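Speaker notes: "What's That Noise?" Talk on sound in small offices and waiting rooms
Slot is 40 minutes with questions. Water on the lectern. Speak slower than you think you need to.

Start without slides. Just stand there for a few seconds and let them listen to the room. It'll feel like forever, hold it anyway. Then ask what they heard. Somebody always says the air conditioning, somebody says the projector, and if I'm lucky somebody says the corridor.

OK, hello, thank you for having me. I'm Danica Perić, I spent years fitting out offices before I got interested in why people hated sitting in them. (Pause. They usually laugh. If they don't, move on!)

My first proper sound job was for a little firm called Gritum, up in Farness. They had moved into a lovely old building with high ceilings, big windows, bare brick, everything you'd want for the website photos. Within 2 months half the team was wearing headphones all day and the other half was taking calls in the stairwell. The boss thought he had a morale problem. He'd bought a ping-pong table to fix it. You can imagine what a ping-pong table did in there.

Do the clap here. One loud clap, then describe the Gritum clap, which went on so long I felt a bit silly standing in it.

So what was going on? Sound leaves your mouth, hits something hard, and comes back. In a room with a lot of hard stuff it comes back again and again, and each word lands on top of the tail of the last one. So you speak up. Then the next desk speaks up too, and by three in the afternoon you've got a roomful of perfectly nice people shouting about invoices.

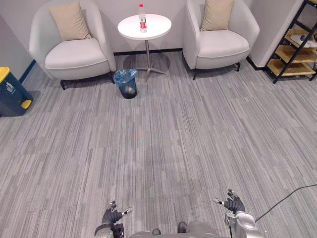

People ask me where to start and I say start with whatever is biggest. Floor, ceiling, the long walls. Carpet helps with footsteps and chair legs and the high, clicky part of the sound, but it's thin, so it does very little for low voices or that hum from the air handling. The ceiling is where I'd spend money first if you've only got money once. Nothing's standing in front of it, and you get the whole area to work with.

Now the mistake I made, and please tell this one properly, don't rush it. At Bainbridge (medical offices, long thin waiting room) I quieted everything down so well that you could hear the receptionist read back a patient's date of birth from the far end. Every word! The old racket had been covering for her. We ended up moving the desk around the corner and putting a bit of background sound back in. I still blush when I drive past.

Which gets us to privacy. Quiet and private are two separate jobs. If you want quiet, soak the sound up. If you want private, you need something solid in the way, or distance, or a steady background sound that blurs the words. Check the gap under the door too. I've seen a beautiful heavy door with a gap you could post a sandwich through.

Money slide. Be upfront, they like this part. The Nineo meeting room had a budget of 3000 dollars, all in. We hung ceiling panels, put a seal on the door, and spent 147 of it on a secondhand curtain for the glass side. The client's favorite thing, by a mile, was the curtain. Offer to send the price list to anyone who emails me.

If time is short, skip the bit about plants. (Short version: I love plants, buy plants, they won't fix your echo.)

Homework for them: go in early, before anyone's there, and record a minute of yourself reading the back of a cereal box. Do it again at the busiest time of day from the same chair. Play both to whoever signs the checks.

Questions. Someone will ask about egg cartons. Be kind. Someone will ask about foam tiles from the internet, so have the sample in my bag ready and pass it around, and get it back this time.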